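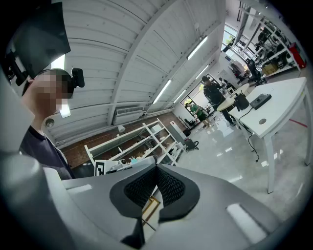
Vol. 8, No. 11

Research > Built Environment > Storage and Lighting

Filed under: Workroom Studies

Previous Contents Next

3.2 Room and fittings

The Faltby workroom (Figure 3) was surveyed on 2 December 2020, after the shelving layout had been fixed in November. The ceiling is white ribbed paneling carried by a white beam, with long fluorescent tubes as the overhead lighting. A wall-mounted air conditioning unit sits just under the beam. A reddish-brown brick wall runs along one side at lower height, and the open shelving stands in front of it.

Small parts are kept on several tiers of the white unit. Stock records for the room list 3,000 parts under 35 part codes. Following Rezaei, each code was given one fixed tier, and mixed tiers were allowed only for codes with fewer than 8 parts. The Harnance layout, used in the Stomel workroom, assigns tiers by weight and was not applied at Faltby.

Figure 3. Faltby workroom, with open shelving in front of the brick wall. A black-and-white marker board leans against the front of the unit.

Light levels at each tier are reported in Section 3.3.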